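New on the bench: the Brukness two-finger kit

A good many of you wrote back after the December issue asking whether we would ever try one of the smaller gripper kits on computer teardown work, and I'm happy to say we finally have one. Lallberg sells it as the Brukness, and it comes with the gripper, a wrist camera, the mounting plate and 20 hours of phone support, which Sandamali Miah has already made a friendly dent in.

The kit lists at $473 a month on lease, with a setup fee of $149, and that seems fair to me for a small refurbishing shop. Setup took us most of an afternoon — the manual is thorough but likes to wander, a bit like this column. I do wish the finger pads came in a narrower size. Memory slots sit close to the socket on most of these older desktops, and you want all the elbow room you can get. 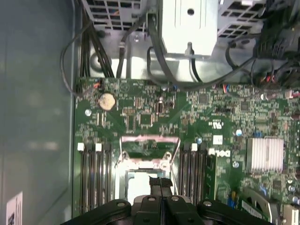
Brukness fingers over the open CPU socket of a Dell desktop board.

Lallberg is taking names for loaner kits through the end of next month, so do drop Sandamali a line if you'd like a turn with one. She loves getting mail!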